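Courses > Television Studies > Unit 4 > Handouts

Filed under: Lecture Notes, Series TV, Writing for the Small Screen

Unit 4: The Bottle Episode

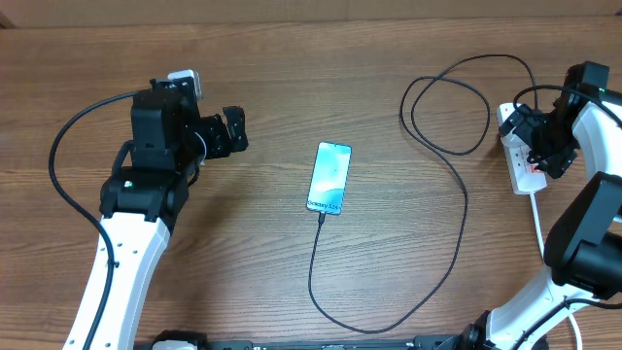
Last time we finished with ensemble casts and how a long-running show shares out its plots. Today we get to my favorite kind of hour on television, the one where the doors lock and the story stays put!

A bottle episode uses sets the show already owns, the regular cast, and few or no guest actors. Most were born from money trouble. A season has a fixed budget, the producers overspend on a big opener or a finale, and an hour in the middle has to come in cheap. What I love is how often the cheap hour is the one fans bring up years later.

Our main case is "Night Desk," the eleventh episode of the second season of Luson, the harbor police drama. You should have watched it before reading on (if you haven't, stop and go watch it, really). The whole thing takes place in the station during a power cut. There are five speaking parts and two rooms. The shooting script ran to 136 scenes for the season opener; "Night Desk" has nine. Nine! Look at how long each one is allowed to breathe, and at how the sergeant's desk gets used in every one of them.

Things to track on a second viewing

- Who has the flashlight. It changes hands four times, and the person holding it nearly always controls the talk.
- Entrances and exits. With two rooms, walking through a door becomes a plot event.
- The sound of the rain. It drops out completely during the confession and comes back on the line "So write it down."
- The act breaks. Three of the four end on a question.

Compare this with "The Long Lunch" from Sita, which is a half-hour comedy and plays by looser rules. The restaurant set is familiar, but the writers let time run nearly in real time, so a joke about a late soup can be planted on page two and pay off on page 26. I think the soup is better built than most murder mysteries. We'll argue about it in section.

A word on what doesn't count. The Esel two-parter set on the ferry is often put on lists of bottle episodes, and it shouldn't be. The ferry was a new set with 400 extras over the two hours, and it cost more than the episodes on either side. It's a confined story, and a good one, but confinement and thrift are separate ideas. Keep them apart in your papers, please.

Terms: bottle episode, standing set, real time, plant and payoff, cold open, runner (a small joke or detail that keeps coming back).

For the next meeting

Read the Khosravi reader, chapter six, on act structure. It's dense in the middle but the charts are wonderful. Then write an outline for a bottle episode of any series you know well. Use one standing set, two at most, and no new characters. Outlines should run no more than 2,000 words, and leave the dialogue out for now.

Drafts can go in the folder outside the screening room. The Luson tape is on reserve at the library desk, two-hour loan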